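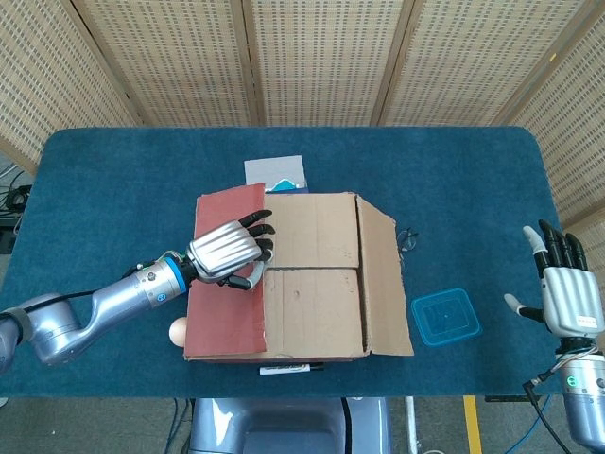 Wie verändert sich die Ladezeit einer Mediathek, wenn die Metadaten nicht mehr zentral gespeichert werden? Sie sinkt vor allem bei den Abrufen, die kurz nach einer Veröffentlichung stattfinden.

4.2 Verteilte Metadaten in der Plattform Trakino

Abbildung 3: Karton auf dem Tisch, links ein Roboterarm.

Für die Messung wurde die Mediathek Trakino in zwei Varianten betrieben. In der ersten Variante liegen alle Angaben zu einer Sendung in einer einzigen Datenbank, in der zweiten werden sie durch den Dienst Ovitar auf mehrere Knoten verteilt. Beide Varianten erhielten dieselben 2.000 Anfragen. Der Median der Antwortzeit betrug 166 ms bei der zentralen und 110 ms bei der verteilten Speicherung.

Der Unterschied ist bei Livesendungen kleiner - dort muss der Player ohnehin auf das erste Segment warten. Die Untertitel wurden in dieser Auswertung nicht berücksichtigt, weil sie in Trakino über eine eigene Schnittstelle geladen werden. Eine Wiederholung der Messung mit Untertiteln ist für Juni vorgesehen.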